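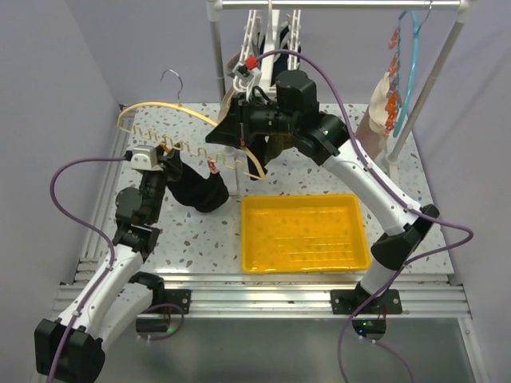 Mojtaba Amini wanted to know why his shirts always slid off the hanger and ended up in a heap, and whether clips would help.

They would, and what a good question to begin with! A plain hanger only holds clothes by the shoulders, so anything slippery can wriggle away. A clip gives it a little squeeze to keep it still.
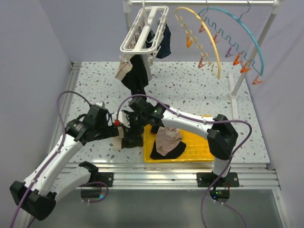 Dark cloth and a small beige scrap

Small things like socks and hankies have no shoulders at all, poor things, and that is why somebody came up with hangers that have clips underneath.
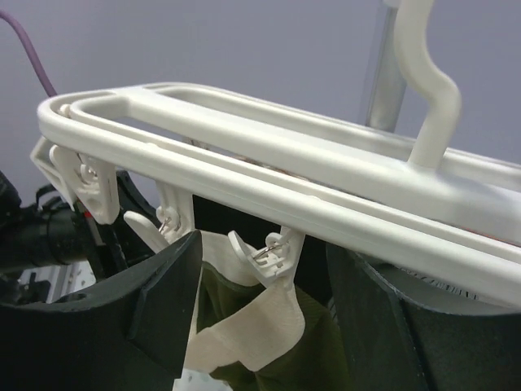 A clip holding cream-coloured fabric

Have a look for the tiny metal spring in a clothes clip. When you pinch the ends the mouth opens, and when you let go the spring pushes it shut again - snap!

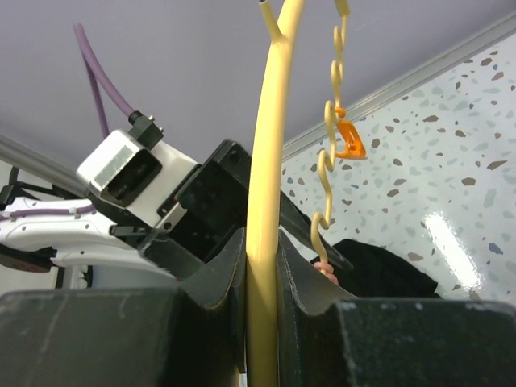

Try it at home with six socks and a grown-up to help, and see which ones stay up until teatime.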